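Renters insurance thread. I finally compared policies after putting it off since I moved in, and I'm writing down what I learned.

1/ My building only requires liability coverage. That pays if I flood the apartment below me. It does not pay for my own stuff. I had the bare minimum with Pesteck for two years and thought I was covered for everything.

2/ I made a list of what I own, room by room, with prices. It took one evening. Tools and electronics were most of the total.

3/ Quotes for the same coverage were far apart. Drunero wanted 360 dollars a year. Cunha came in at about half that with a higher deductible.
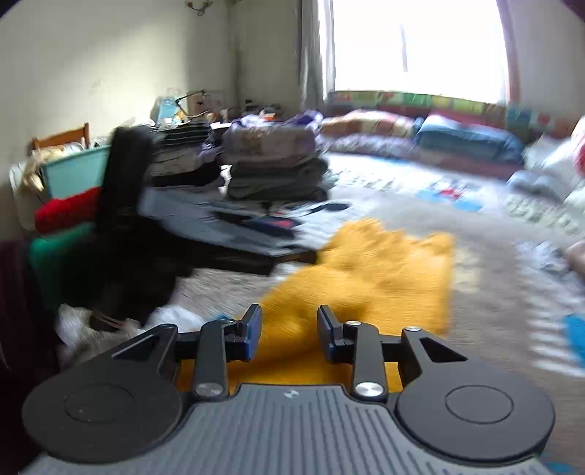 2 min read

4/ Ask whether the policy pays replacement cost or actual cash value. With cash value they subtract for age, so an old laptop gets you very little. Replacement cost added 14 dollars a year to my Cunha quote. I took it.

5/ Check the limits on single categories. One policy I looked at had a decent overall limit but a low cap on jewelry and another on bikes. You can pay extra to list an item separately.

6/ Flood and earthquake are usually left out. A burst pipe is normally included, water coming in from outside normally isn't. Read that page twice.

7/ Roommates are not automatically on your policy. Mine had to get her own.

8/ Don't cancel the old policy until the new one has started. I set both dates for the same morning in November and emailed the new certificate to my landlord.

9/ Someone asked about Vullatance. I didn't get a quote, they don't write renters policies in my state.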